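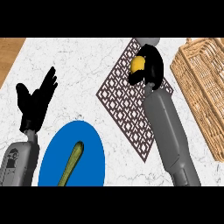
Simulated kitchen counter, two arms: right hand closed on the lemon over the mat, left hand open.

Recording two-handed pick demonstrations by remote control

7 min read

This tutorial covers recording demonstrations for a two-armed robot in simulation, with an operator driving both hands. The task is a simple one: take the lemon from over the mat and put it in the wicker basket, while the other hand stays out of the way. The same steps work for the blue plate and the green vegetable, with a few changes listed near the end.

You will need the Mirnard scene package, the Rarnton teleoperation client, and a tracked glove for each hand. Keyboard control works for testing the scene but gives poor finger motion, and we do not keep keyboard recordings for training.

Set up the scene

Load the counter scene and reset it once before connecting the gloves. Check that the basket and the mat do not overlap. If they do, the lemon can spawn against the basket wall and the hand will collide with the rim on the first approach. Change the spawn limits in the scene file and reset again.

Leave the mat rotation random. We fixed it square to the counter for our first 300 episodes, and the trained policy did badly as soon as the mat was turned. Those episodes had to be recorded again.

Set the episode limit to 900 steps. A practiced operator finishes well inside that. The limit is there for stalled attempts.

Calibrate the gloves

Hold both hands flat, palms down, and press Calibrate. Then make a fist with each hand and press it again. Open and close your fingers slowly and watch the robot hands on screen. If a robot thumb lags or stops short, repeat the fist step with your thumb outside your fingers.

Calibrate again whenever the gloves come off, even for a minute.

Place the idle hand

Before starting the recording, move the left hand over open counter, clear of the plate, and raise it. Keep the fingers open and relaxed. Try to put it in a slightly different spot each time.

The idle arm is recorded along with the working arm, so any drift goes into the data. If your left arm gets tired, rest your elbow on the desk. Do not use the client's freeze button for the idle hand. It writes exactly constant joint values, and the model learns to lock that arm in tasks where it should be moving.

Record the pick

1. Press Start and wait for the tone.
2. Bring the right hand in above the lemon with the fingers open.
3. Lower it until the fingers are on both sides of the fruit.
4. Close the fingers evenly. Stop when the lemon moves with the hand.
5. Lift straight up before going sideways.
6. Carry the lemon over the near wall of the basket.
7. Lower the hand a little into the opening, then open the fingers.
8. Raise the hand clear of the rim and press Stop.

Step 4 causes most of the trouble. The gloves give no force feedback, so new operators keep squeezing after contact. In the simulator this pushes the fingers into the lemon, and the physics engine may throw it across the counter. Watch the fruit instead of the fingers and stop closing at the first movement.

From a top camera it is hard to judge height, and once the hand has closed there is very little lemon left to see. Turn on the side view in the client while you learn. The side view is not saved with the episode.

Check the episode

Play each recording back once at double speed. Delete it if the lemon was dropped and picked up again, if the forearm pushed the basket, or if you paused for a long time in mid-air. A small correction during the approach is fine. Keep those, as they show the model how to recover from a poor starting angle.

Export in batches of 12 with the Mostent converter. Larger batches work, but a single damaged file stops the whole export and the log does not say which one it was. Our current set holds 2,772 accepted episodes.

Changes for the other objects

For the long green vegetable, turn the wrist so that the fingers close across its narrow side, and grip near the middle. Gripping near one end lets it swing during the carry.

For the plate, use both hands, one at each end of the oval. Clear anything off it first. The two hands need to lift at the same rate, and this takes practice. Slow the simulation to half speed for the first few tries, then record at normal speed.

If the hands jitter

Check the glove battery, then the tracking rate in the client's status bar. If both are good, raise the smoothing setting one notch. Going higher adds a delay that operators begin to fight, and the motion gets worse.

Last updated 2021-12-05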